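How a Hill Can Work Like a Battery

Have you ever carried a full bucket of water up a flight of stairs? Your arms ache, your legs complain, and some of it always ends up in your shoes. It feels as though you've worked hard and got nothing for it except a bucket in a new place.

But you have got something! All that effort is stored in the bucket, waiting. Tip it over the balcony (ask first, and check who is underneath) and the water will come rushing down again, fast enough to splash, push and spin things. Engineers use the very same idea to save up electricity for a whole town, only with a lot more water and a much bigger set of stairs. It's called pumped hydro.

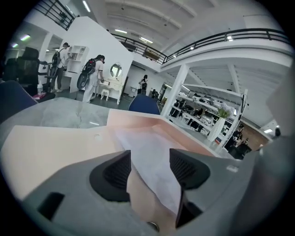 Tinari Power Station — Schools and Visitors Team

Why would anyone need to save electricity?

Electricity is strange stuff. You can put leftover pasta in the fridge and eat it tomorrow, but you can't put leftover electricity on a shelf. The moment it is made, it wants to be used. When you flick on the kettle, a power station or a wind farm or a solar panel somewhere has to be making that electricity at the same time you're waiting for your Milo.

Now think about the sun. In the middle of the day it pours down on all those rooftop panels, and there is often more electricity than people want. Lots of houses are empty and everyone is at school or work. Then comes six o'clock. The sun is dropping, the panels are going to sleep, and suddenly everybody is home. Ovens go on, tellies go on, the heater goes on, somebody's brother has a very long hot shower. We want the most power just when the sun is packing up for the day.

The wind is a bit the same. It might blow hard all night while we're in bed, and then go quiet at breakfast.

So it would be wonderful to catch the spare electricity at lunchtime and bring it back at teatime. Batteries like the one in a torch or a tablet can do this, and there are giant ones the size of shipping containers doing that job right now. A hill can do it too.

The parts you need

A pumped hydro station needs two lakes, one high and one low. They're usually called reservoirs, which is a lovely word to say and a horrible one to spell. Ours are Plarnesen, at the top of the hill, and Hepburn Pond, at the bottom. The top one sits 270 metres higher than the bottom one. If you started from Hepburn Pond and walked up the track, you'd be puffing well before you got there.

Between the two lakes runs a giant pipe, and a lot of it is hidden inside the hill. Down near the bottom of the pipe is a big room called the powerhouse, where you'll find a turbine and a generator.

A turbine is a wheel with curved blades. When water rushes past the blades, the wheel spins. A generator is joined to the turbine by a thick metal shaft, so when one turns, the other turns too. Inside the generator are magnets and a great deal of copper wire. When magnets spin near coils of wire, they push electricity along the wire. It sounds like magic, and it was a huge surprise to the scientists who first worked it out nearly 200 years ago.

What happens at lunchtime

The sun is blazing and there's spare electricity about. In the control room, the operator starts the pumps. The spare electricity runs the machines, and they shove water from Hepburn Pond up through the pipe, all the way to Plarnesen.

The clever bit is that the pump and the turbine can be the same machine. Spin it one way and it's a pump, pushing water uphill. Let water spin it the other way and it's a turbine. Our machine is called Vondik. It has been called that for so long that the people who work here talk about it as if it were a large, grumpy farm animal. "Vondik's up," they say, when it is pumping.

Little by little, the top lake fills. If you sat beside it for a whole afternoon with a sandwich, you might see the waterline creep up the rocks.

What happens at teatime

Everybody gets home. The ovens go on. The operator opens the valves at the bottom of the hill and down comes the water!

It whooshes through the pipe, slams into the blades and spins the turbine, which spins the generator, which sends electricity out along the power lines. The water itself isn't used up at all. It just flows out into Hepburn Pond and has a rest until the next sunny lunchtime, when it goes up the hill again. The same water can make the trip over and over. A little of it dries up into the air and a little more arrives as rain.

How much is in a bucket?

Say you have a big bucket that holds 13 litres. If all of it fell from our top lake to our bottom lake, and the machines did their job well, it would make enough electricity to run a small LED bulb for most of an hour. That's a bedside lamp and a good chunk of a chapter book, out of one bucket.

Of course, one bucket won't cook dinner for a town. That's why the lakes have to be so big. It's also why height matters. If our hill were half as tall, every bucket would give only half as much energy, and we'd need twice as much water to do the same job. Tall hills are precious!

Do you get everything back?

No, and this is a question we get asked on almost every school visit, usually by someone in the back row. It takes more electricity to pump the water up than you get when it comes down. Some of the energy turns into heat as the water rubs along the inside of the pipe. Some of it becomes noise and wobble, and the machines warm up as well. Still, you get most of it back, and at a time when people really want it.

Keeping the beat

There's one more job a hill battery can do, and it's my favourite.

The electricity in your walls doesn't flow steadily in one direction like water in a creek. It wiggles back and forth, and in Australia it wiggles 50 times every second. The special word for this is frequency. All the big generators joined to the grid have to keep that beat together, like drummers in a very, very large marching band.

If too many people switch things on at once, the beat slows down a tiny bit. If too much electricity is being made, it speeds up. Either way, someone has to fix it quickly. A pumped hydro station is very good at this, as the operator can let more water through or hold some back and help the whole band get back in time.

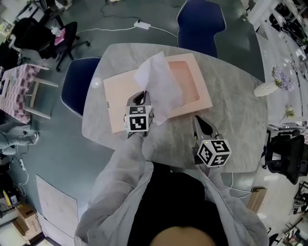 White tissue paper and pale pink card on a marble-patterned table.

Meet an operator

We asked Jessie MacKinnon some questions that students have sent in. Jessie works in our control room.

Do you get to press a big red button?
There is a big red button, and I have never pressed it, and I hope I never do! That one stops everything. Most of the time I use a mouse and a keyboard.

Is it loud?
In the control room, no. You can hear the fridge humming. Down in the powerhouse it's very loud and we wear earmuffs. You feel Vondik through your boots before you hear it.

Are there fish in the lakes?
Yes, there are. We have screens over the ends of the pipe to keep them away from the machines. There are ducks too, and they don't care about us one bit.

What's the best part of your job?
Big weather. When a storm rolls across and all the solar panels go dark at once, everyone needs us to be quick. I love that.

Rory Swanson, who looks after the pipe, would like it known that his job is also interesting. He gets to walk through it when it's empty. He says the echo is terrific and that he has tried singing in there.

Try it at home: the squirting bottle

You can see for yourself why height and depth make such a difference. Do this one outside or in the bath.

You will need an empty plastic soft drink bottle, some sticky tape, water, and a grown-up with something pointy.

Ask the grown-up to make three small holes down one side of the bottle, one near the top, one in the middle and one near the bottom. Try to make them all the same size. Cover the holes with one long strip of tape and fill the bottle to the brim. Stand it on an upturned bowl so the water has room to squirt. Now rip off the tape!

Watch how hard the water shoots out of each hole. The bottom one has the most water pressing down above it, so it comes out with the strongest push. At the bottom of our hill, the water in the pipe has 270 metres of water pressing down above it. You can see why the pipe walls have to be so thick.

If you want to go further, hold a toy windmill or a homemade paddle wheel under a running tap. Start with it close to the tap and then move it lower. Does it spin faster? Put the plug in and save the water for the garden.

Words to know

Reservoir: a lake used for storing water. Some are natural, but most are made by people.

Turbine: a wheel with blades that is spun by water, wind or steam.

Generator: a machine that turns spinning into electricity.

Grid: all the power lines, stations and equipment that carry electricity from where it's made to where it's used.

Frequency: how many times something wiggles or repeats every second.

Got a question for Jessie or Rory? Ask your teacher to send it in with your class name. We read them all out at morning tea, and the tricky ones go up on the powerhouse noticeboard until somebody can answer them.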